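Print this page | E-mail this page

Student Project Report: Food Waste in the Thibodeau Dining Hall
Carter Wong and Audrey-Anne Caron
29/03/2022

Our project looked at how much food students leave on their plates at lunch in Thibodeau Hall. We wanted to know if smaller serving spoons would change the amount.

We weighed plate waste at the tray return for 35 lunches. For the first part of the project the kitchen used its regular spoons. For the second part it used the smaller ones. Liquids and napkins were kept out of the bins. Bones and peels were weighed on their own and are not in the totals.

With the regular spoons, waste came to 328 pounds. With the smaller spoons it came to 168 pounds, but that part had fewer lunches, so the totals can't be compared directly. Per lunch, the drop was much smaller than we expected. Most of it came from rice and pasta. Salad waste stayed the same. Breakfast was left out because eggs and toast are served by the piece.

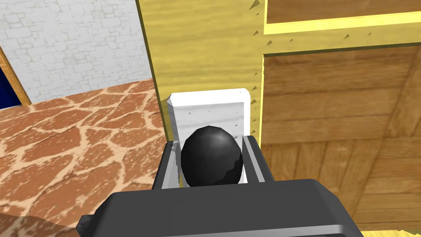

Wayne Petrenko thought we should have asked students why they left food before changing anything. In his view many of them take too much because the line is slow and they don't want to go through it twice. We added a short survey after that. Only eight students filled it out, and five of them mentioned the line.

There were some problems with the method. The scale was moved once and had to be zeroed again. On two days the menu was changed after we had printed our sheets, and we filled in the new dishes by hand.

If the project is repeated, the same menu should be served in both parts, and the survey should be handed out at the door.

Related items
Bike Parking Near the Library
Water Use in the Skastby Dorms
Bus Ridership in May

This site uses cookies. By continuing to browse you accept our cookie policy.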